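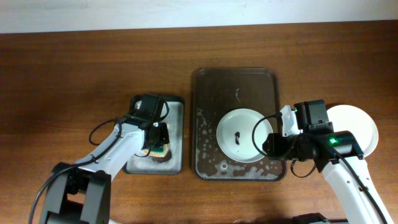

4.2 What people do to their waxed jackets when we aren't looking

I went into this part of the study expecting it to be dull. We had 80 owners, all of whom had bought the same Trirow jacket (the thigh-length one with the corduroy collar), and all I wanted from them was a date. When did you last re-wax it? I thought I'd put the dates in a column, match them to the fabric tests in Section 3 and be done before lunch. What I got was a pile of stories, and I've come round to thinking the stories are the more useful half of the data.

The first trouble was the word "re-wax". To me and to Rimantas Lill, who ran the fabric tests, it means warming the wax, working it into the whole jacket with a cloth and hanging it up somewhere to settle. To a good many owners it meant rubbing a bit on the elbows. One man had counted the time he dropped a candle on his sleeve (I left him in, after some argument with Rimantas). So we went back and split the answers into full treatments and patch treatments, going by what people told us they had done and ignoring what they called it. Anyone we couldn't place went down as patch.

Figure 1. Two rectangular trays side by side on a brown wooden tabletop, with two robot arms reaching in over them.

Once the split was made, the pattern was much easier to follow. Full treatments clustered in the first 12 months of ownership and then dropped away. People were keen when the jacket was new — several had bought the tin on the same day — and then they did it once, got wax on the kitchen worktop and never did it again. Patch treatments carried on for much longer, and they followed the weather. A wet January would bring out the tin, and so would a soaking on a dog walk, and the patch would go wherever the water had come through. That was mostly the shoulders and the tops of the pockets, and it fits quite well with where Rimantas found the thinnest coating.

What I hadn't allowed for was how much people like the dry look. Over and over I was told that the jacket had "just got nice" at the point where, by our own spray test, it had stopped keeping rain out. The cloth goes paler along the folds, it stops feeling tacky, it no longer marks the car seat. Why would you put the grease back on? One owner keeps hers for town and wears a plastic mac over it when it pours, which made me laugh and then made me rewrite half of this section. If an owner has decided that the jacket is now a soft cotton coat, then asking why she has "failed" to maintain it is a silly question, and it was on our form. We've taken it off for the next round.

Product mattered less than I'd guessed. Most owners used the ordinary tin sold alongside the jacket at Usport. A smaller group used Trinano, the spray-on dressing, and they told me they'd picked it for the smell, or the lack of one. Spray users did treat their jackets more often. They also put on less each time, at least going by their own descriptions, and I wouldn't want to read anything about total wax from that. We didn't weigh the tins. I wish we had!

Then there are the people who hand the job over. The Urbonaitė workshop takes jackets in by post and kindly let me read through its old order slips, 1000 of them, with the names covered. I'd expected requests for waxing and little else. A lot of the slips asked for a torn lining or a broken zip to be mended, and the wax was added at the bottom, often in different ink, as if it had come to mind while the pen was still out. Yolanda Carrasco read a share of the slips separately so that we could compare our coding. We disagreed mainly about what "general tidy up" meant. I had it as a full treatment and she had it as nothing at all, and in the end we left those slips out of the totals in Table 2.

A few weak points, before I go on to the washing results. Our owners were all people who had sent back a guarantee card, and I suspect that anyone who posts a guarantee card is the sort of person who owns a tin of wax. They were also talking to me on the phone, and some plainly wanted to give the right answer. I could hear cupboards being opened. The patch group is probably too small for that reason, with a few of the full treatments being rather generous accounts of an elbow. Rimantas would like to see the jackets themselves next time, and has asked whether owners would lend us theirs over the summer, when they don't need them. I've written to all of them, and so far two have said yes.

4.3 Washing, and the question of soap

Every care label in the study says not to machine wash. I'll start with the owners who did.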